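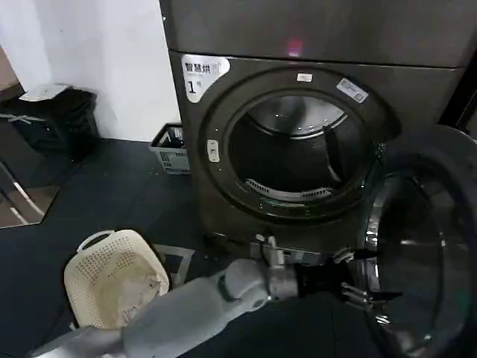
**Gulbridge Outpatient Rehab - Therapy Gym Team**

## Zoklow hi-lo treatment table, two-section

Quick one between patients. Had this table since May, replaced the old Randar that wouldn't go down past chair height anymore.

Rated to 600 lb lift. Haven't come near that but it doesn't groan with our bigger guys, which the Randar did. Motor is quiet. Slow though - start it moving before the patient gets there.

Foot bar runs the length of both sides. Love this. Jamila Liyanage does most of our transfers and says she'd fight anyone who took it away. Only gripe is it's easy to bump with a walker, so we lock the thing out now when someone's parking next to it. Lockout key is tiny. Get a lanyard.

Top is firm. Too firm for long prone work, fine for mat-type stuff and stretching. Vinyl wipes down ok, seams are starting to pull a litle at the head end. Emailed Zoklow, got a reply in four days, new cover coming at no charge. We'll see.
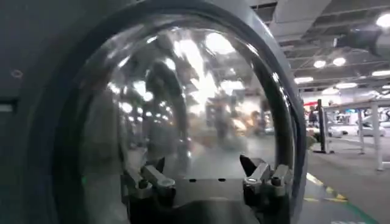

*Clear dome and gray housing, close up.*

Backrest goes up on a gas strut. Stiff when new, loosened up after a couple weeks. Face cutout is on the small side, the plug for it gets lost constantly.

Casters - paid 50 extra for the locking set and would again. Floor in bay 2 isn't level and it stays put.

Assembly: Rizwan Dewan and me, one lunch break, plus swearing. Directions skip the step where you route the cable, so do that before the top goes on or your taking it off again.

Price was just under $4,000 delivered through Gunawardena. Not cheap. The Randar equivalent was less but no foot bar, hand pendant only, and the pendant is what died on us last time.

Would buy again. Want one for bay 3 if the budget allows - Rizwan has the quote.

4 out of 5, losing one for the seams and that stupid plug.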